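Cilwood Folk Weekend – refunds or "rollover"?
Forum: Festivals and Gigs

banjo_regret
Has anyone had money back from Cilwood yet? I bought 4 weekend passes in October and got the cancellation email last week, order number ending 1014. They're offering a "rollover credit" for next year, plus a tea towel.

kettledrummer
What colour is the tea towel

banjo_regret
It doesn't say. It's described as commemorative, which seems brave for an event that didn't happen.

Posted 11 February 2024
stallholder_sue
Bit of sympathy for the organisers, please. They lost the oval when the council pulled the permit, and Carkmont Showground wanted double. It's six people and a borrowed ute.

offbeat_on_purpose
I have sympathy. I also had a non-refundable cabin in Moffat. If you cancel the event you refund the ticket, and the borrowed ute doesn't come into it.

stallholder_sue
They said in the email that refunds are available on request. Did anyone read to the bottom?

banjo_regret
I read to the bottom. The link goes to the 2022 lineup.

kettledrummer
Good lineup, to be fair

offbeat_on_purpose
Go through Molletti, the ticketing mob, and skip the festival altogether. Log in, past orders, "something went wrong", then pick "event cancelled" from the list. Mine was $200 and they paid the lot except the booking fee, which has apparently gone to live on a farm.
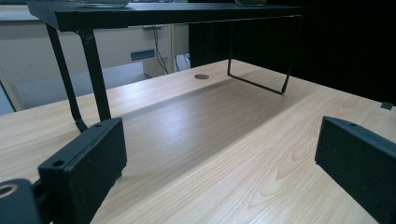

Took 6 business days to land. Don't tick the box about supporting live music or it turns your refund into a donation, and good luck arguing your way out of that one.

stallholder_sue
I ticked it on purpose. If everyone claws their money back there won't be a next year, and then you can all come on here and moan that nothing ever happens in the regions.

offbeat_on_purpose
Your call. I'd have donated if they'd asked me before they offered the tea towel.

banjo_regret
Found the menu, claim's in. It asked me to rate my festival experience out of five stars before I could submit. Gave it a three – parking was easy.

kettledrummer
Still after the tea towel if anyone's getting one they don't want. Can pick up.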